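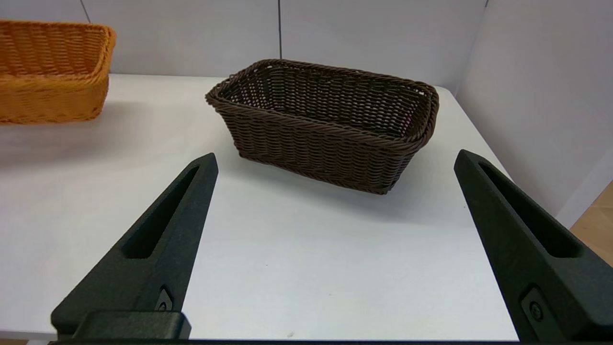 Gripper fingers and brown wicker basket, white table, Ruawai test bay.

Pre-purchase inspection checklist: two-finger gripper cell
Site: Ruawai packing shed
Inspected by: Fletcher Sutcliffe
Date: Wednesday, March 20, 2024
Supplier: Siment
Scope: decide whether to put a second cell into the August budget.

1. Fingers and mounting
Fixings on both fingers tight – Pass
Cracks or chips at the tips – None found
Comment: Spare fingers are sold in pairs only. Quote is 78 per pair before tax. Allow for 4 pairs in the first year.

2. Guarding and stops
Emergency stop within reach of the operator – Pass
Stop tested from both ends of the table – Pass
Floor marking around the cell – Fail, not yet painted
Comment: Paint and labour to come out of the site budget, not the equipment budget.

3. Grip on woven goods
Fingers close on a braided rim – Pass
Force setting recorded on the cell sheet – Fail, sheet blank
Comment: The twisted rim on the dark basket has pale scuffs and scratches. Wear was not logged before the trial, so it can't be put down to the gripper or ruled out. Log the condition of all stock from now on. 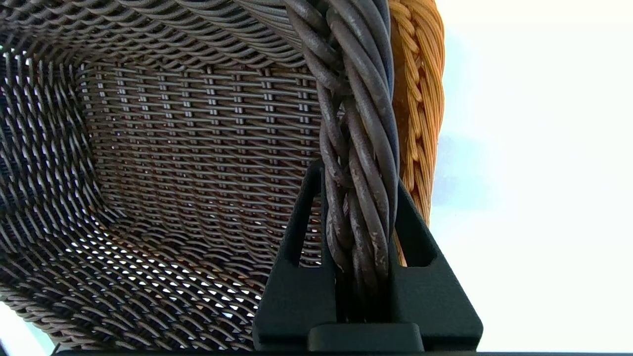
Keith Maihi asked that the soft finger pads be priced before anything is signed, as he would sooner pay for pads than write off stock. He also wants the Lera quote kept open until the pads have been tried.

Action: Fletcher to get the pad price from Siment and ask Lera to extend.

4. Table and surroundings
Table level and fixed – Pass
Surface clean – Minor, small dark specks, wipe down before each shift
Cable run clear of the walkway – Pass
Comment: A second table of the same size will fit, but the power point is on the wrong wall. Electrician's estimate is 1059. This was left out of the first draft of the budget.

5. Running costs
Service contract read – Yes
Call-out charge stated in writing – No
Comment: Ciditz can do the yearly service for around 1000. Siment has given a figure by phone only – don't enter it until it's in writing.

6. Approach and clearance
Fingers open wide before approach – Pass
Neighbouring basket outside the span of the fingers – Pass
Comment: Check again with the larger baskets. If they need a wider opening, the quoted model is the wrong one. 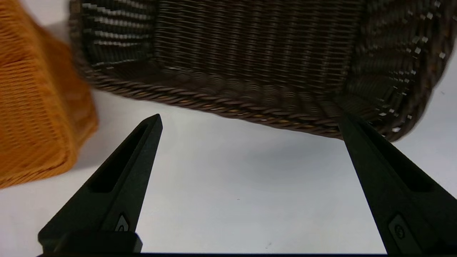
Item 6: fingers apart at the rim of the brown basket, orange basket to the left.

Result: Hold. Reinspect once the floor is marked and the cell sheet is filled in. No deposit to be paid before then.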